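In defence of the tray

When I moved to Jurkerley, I brought 2 suitcases and a small tin tray from my grandmother's house. My friends there found it funny. A tray, they said, is for hotels and for people who are ill in bed. I want to argue that they are wrong, and that a tray is one of the most useful things a home can have.

Consider what happens to drinks. In my family we put a can or a glass wherever the hand happens to be: on the floor, on the arm of the sofa, on a pile of letters. Later there is a sticky ring, and a discussion about who made it. A tray with low walls ends most of these discussions. If something spills, it spills inside, and you carry the whole problem to the sink.

My neighbour Verena Holzer does not agree with me. She believes that a tray only collects things which should be put away, and that after one week it holds keys, batteries and an old receipt from August. I admit this has happened in my kitchen. But I would prefer to find my keys in a tray than to search for them in 200 different places, and I have told her so more than once.

There is also the question of soft floors. Many families now have foam tiles, the kind which join like a puzzle, and they are kind to knees and to falling cups. For drinks I trust them less. A can stands on foam well enough until somebody steps near it, and the liquid goes straight into the joints between the tiles. A shallow tray on the mat gives the can a proper place.

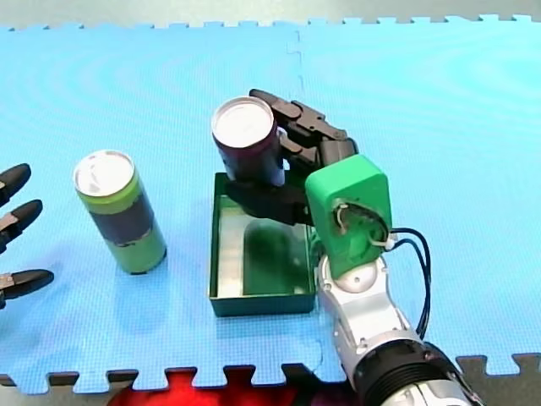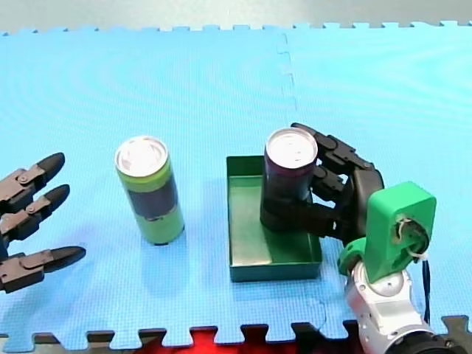

Blue foam tiles, a green tray and a can standing on the mat.

I do not say that one must buy an expensive one. Babar Kazmi, who taught me to cook rice correctly, uses the lid of a biscuit box, and it serves him perfectly. What matters is the edge - it should be high enough to stop a spill and low enough that you can take hold of a can without bending your wrist. Handles are pleasant but not necessary. Mine has none, and I have carried tea on it up two flights of stairs.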